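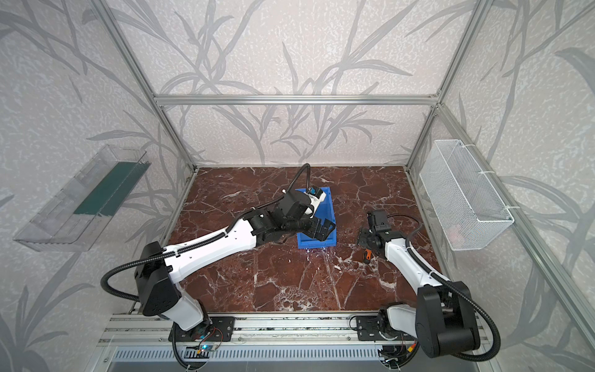

The blue bin, with the orange-and-black handle still out on the marble.

Apr 28, 2021

I own 17 screwdrivers and can find 3. Last weekend I decided the answer was bins, which is what people decide when they would like to go shopping instead of cleaning. Teodor says I could also put things back where I got them. Teodor keeps his spare fuses in a butter dish, so I take this under advisement.

The rule I settled on is one bin per kind of thing. Screwdrivers with screwdrivers, tape with tape. It lasted until I met the drawer of stuff that is no kind of thing at all – a hinge, six keys, half a Lunora catalog from some February long gone.
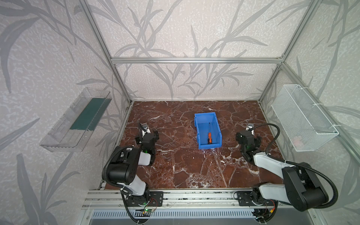

One screwdriver, one bin. Luxury housing.

The low front lip is the part I've come to like. You can see what you have and grab it by the handle, and I no longer dig around with my fingers near the pointy ends.

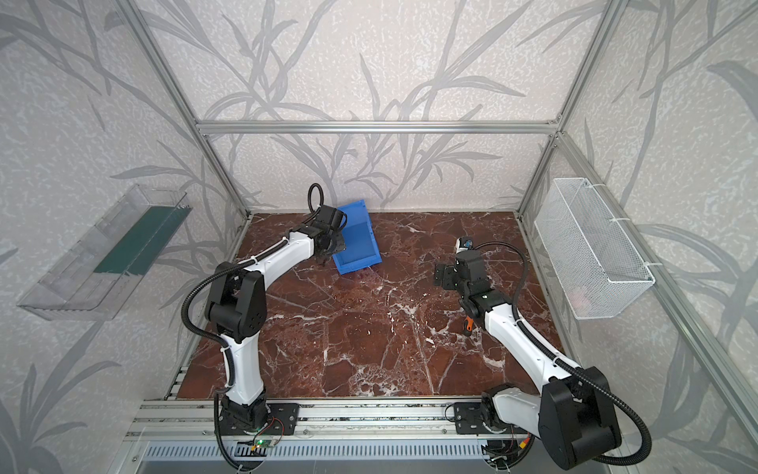
My hall closet is next, and I have been putting it off with real discipline. There are 35 hangers in there and two coats. I may start by laying a bin on its side, like the blue one back by the leafy gray wallpaper, so the gloves can go in from the front and I don't have to lift anything down. The top shelf can wait until I find the stepladder.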